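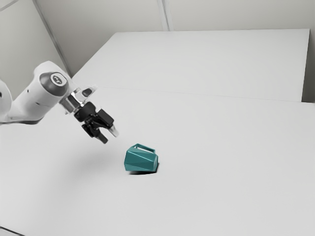 When should a cover crop of winter rye be turned under? I cut mine at knee height, before the heads form, and wait two weeks before planting.

Last year I left one strip until it flowered. The straw was tough – a spade would barely go through it – and the beans there came up pale. Burgi Haslinger, who farms 6 acres at Faltness, adds vetch for nitrogen. I will try her mix in September on the lower beds.

Contact: Irja Niskanen | © Grorley Garden Notes | Back to top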